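The Third Condition

By the second week of August the lab had stopped calling it hesitation and started calling it the Dusness effect, after the conference where the idea had first been laughed at. Bjartur Toft had been the one on stage. He had worn a tie for it.

His claim was small. If you made the arm wait before it closed its fingers, it picked up more things. You didn't need a better camera or a bigger network. You let it get where it was going and then you made it stand there for a moment like a man in front of an open refrigerator. Then you let it look once more, and it grasped.

"How long a moment?" somebody in the second row had asked.

"We're still determining that," Bjartur had said, and the room had enjoyed this more than he thought it deserved.

So now he was determining it. There were three conditions. In the first, the arm grasped right away. In the second, it waited and looked again. The third had been Lopes's idea, and it was the one that was ruining everybody's summer: the arm waited exactly as long, and then did not look again. It just waited. It closed its fingers on the same plan it had come in with.

The third condition was there to lose. Any reviewer with a pulse would ask whether the pause itself did something, and the third condition would say no, it was the second look, and everybody could go to Vadville for the long weekend and be attacked by wasps on the lake.

The third condition was winning.

It wasn't winning by much, but it had been winning since Monday, and Bjartur had now checked the labels on the log files so many times that he had begun to dream in file names. Two hundred grasps to a condition, shuffled, with the script choosing which condition came next so that no human being could play favorites. He had written the script himself. He had also reread it himself, which Lopes said was like asking the dog about the sandwich.

"Run it again," said Lopes.

"I ran it again."

"Run it with me watching."

So they sat on two bad chairs and watched. There is a kind of tiredness that comes only from watching a machine do something slightly well. The arm came down. It stopped. The timer on Bjartur's screen crawled along. The arm closed its fingers, or it would have, but you had to live through the pause first, and in the pause you thought about your rent.

"Which condition is this?" Lopes asked.

"I'm blinded."

"You wrote the script."

"I'm blinded in spirit."

What bothered him most was how good the pause looked. He had spent a good part of his adult life arguing that people should quit reading feelings into industrial equipment, and yet whenever the tool hung there over the clutter he caught himself thinking, good, take your time, consider the handle. It was a fine handle, blue and gray with a spring along it, and it had been the villain of the whole study. It slid. It rolled. In the first condition it got away so often that Lopes had proposed listing it as a co-author. 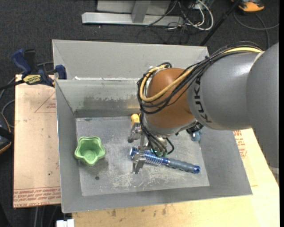
Springs, according to Dunance, were not the arm's problem at all. Dunance had wandered in with a bowl of cereal sometime after lunch and was eating it over the keyboard, in violation of a sign. The problem was that the two of them kept talking about the pause as if it happened to the robot. Had anybody asked what it happened to?

"It happens to the arm," said Bjartur. "The arm is the thing that pauses."

"And what's the arm doing before that?"

"Moving."

"Fast?"

Bjartur opened his mouth. Lopes, very slowly, put down her pen.

It took them the rest of the afternoon to say it in a way that could be written down. The arm came in fast, and a fast arm that stops does not stop all at once. It trembles a little, out at the end, where the fingers are. In the first condition it was closing its fingers in the middle of the tremble. In the second and third it had time to settle. That was the effect. That was the Dusness effect, the one with the tie. The arm had never been thinking anything over. It had been wobbling, and then it had quit wobbling.

"But the second look should still help," Bjartur said. "A little. It can't be worse than nothing."

"Unless the wrist is in the way of the camera by then," said Dunance, and drank the milk out of the bowl.

They pulled up the second-look pictures. In one after another a large part of the view was wrist. The network had been getting an excellent plan from a distance, and then, at the last moment, being asked to revise it on the basis of its own sleeve.

Bjartur went out and stood in the hallway for a while. When he came back he slowed the arm down at the end of its approach, took the pause out entirely, and started a fourth condition. It took 11 minutes to write, counting the part where he put his forehead on the desk.

"You could still publish," said Lopes. "It's a result."

"It's a result that says to move slower."

"People don't move slower. They need to be told."

He wanted to say something about six months of work and a tie. The arm eased down over the bin, and this time it did not wait at all, and he found that he missed the pause. He leaned forward anyway, out of habit, and held his breath for about as long as it used to take.

"Title?" said Lopes, who had picked up her pen again.

"Not yet," said Bjartur. "Give it a second."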